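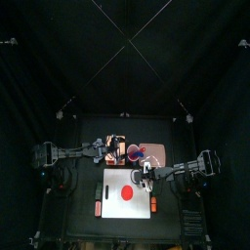 What the Troop Withdrawal Vote Means for Batomport Families

Home | News | Letters | Past Issues | Contact

September, by Nusrat Samarakoon

Many of you wrote in after last month's issue asking where things stand with the peacekeeping contingent at Skodik, and whether our people are coming home before winter or not. I've spent a good deal of time on the phone over it (my tea went cold more than once!) and I'll try to lay out what I know, though there are still some gaps.

The defense committee has now voted to bring back 219 of the 458 soldiers stationed there. The rest will stay on under the present mandate until the full assembly takes the matter up again, and I couldn't get anyone to tell me when that will be. The first group is mostly engineers and drivers. Quite a few of them trained at Allthorpe, so I expect plenty of readers will know a name or two on the list when it comes out.

Our own representative, Nimal Munasinghe, voted against the measure, and he was kind enough to call me back at nearly ten in the evening to explain why. "I want every one of them home," he told me, "but I don't want half of them home and the other half doing twice the work." He worries most about the road between the Skodik base and the river crossing, where patrols are already stretched. Supporters of the vote say the local police have taken over most of that route and that we promised to leave once they did. I've gone back and forth on it myself, and I know there are families on my own street who see it very differently from one another and still manage to share a driveway.

One thing that got little attention in the papers is the money. The bill sets aside a payment of 2000 for each returning soldier, to help with rent and moving costs, but it has to be applied for. It doesn't arrive by itself. The forms will be at the Sheikh Street library, at the desk on the left as you go in, and the staff there have offered to help anyone who finds the wording hard going. I read through all 10 pages and found it hard going too, so please don't be shy about asking.

Mr. Munasinghe will take questions at the library later in the month, starting at 7 p.m. Bring a friend, and do send me your letters before then, on whichever side you fall. I'll print as many as I have room for.

Last updated: September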